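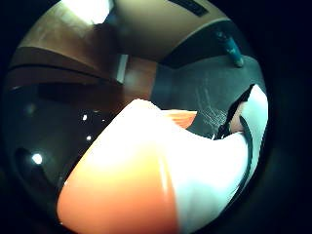

Una mano en primer plano, en el interior de una sala.

El archivo doméstico de Trumurano: balance de la primera fase

14 de junio de 2025

Con la presente entrada se da por finalizada la primera fase de ordenación del archivo familiar, iniciada en la vivienda de Dulldale y continuada en la de Trumurano. El fondo reúne 244 cartas y más de 300 recibos, procedentes en su mayoría de la antigua imprenta Sequeira.

La correspondencia se ha dispuesto por remitente y, dentro de cada remitente, por año. Los documentos sin fecha, 71 en total, se conservan en carpeta aparte hasta que pueda establecerse su procedencia. Se han retirado las grapas y los clips oxidados.

Quedan pendientes dos cajas relativas a la finca de Mota, cuya revisión comenzará en septiembre. Los familiares que deseen consultar algún documento antes de esa fecha pueden solicitarlo mediante el formulario de contacto de este blog. No se prestarán originales.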